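Funbridge, 25 Oct 2019. Rent day at the old Moynihan mill, and the stairs smell of soup.

Teresa Foley took the top floor 18 years ago. Paid 400 a month, no heat, one tap. Now it's 2,447 and the tap still drips. Her brother Finbarr has the floor below - picture frames, mostly, and a lot of shouting at the radio.

"They call it loft space now," she says. "Used to be just upstairs."

That's the fight in towns like this one. Old work buildings, small tenants, new owners who like the bricks more than the people in them. Tamik bought three mills since March. Sindcombe lost its last one to apartments.

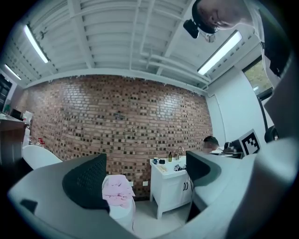

Ceilings sell these places. Ask any agent. Buyers want to look up and see beams, joists, the bones of the thing. White paint over all of it, white pipes running along, and the price climbs. Finbarr thinks it's nuts. He grew up in a house where you hid the pipes and was glad to.

Teresa's lease has 27 months left. She wants ten years. Tamik offered two, then stopped answering thier phone. She's writing again tonight - by hand, with a stamp.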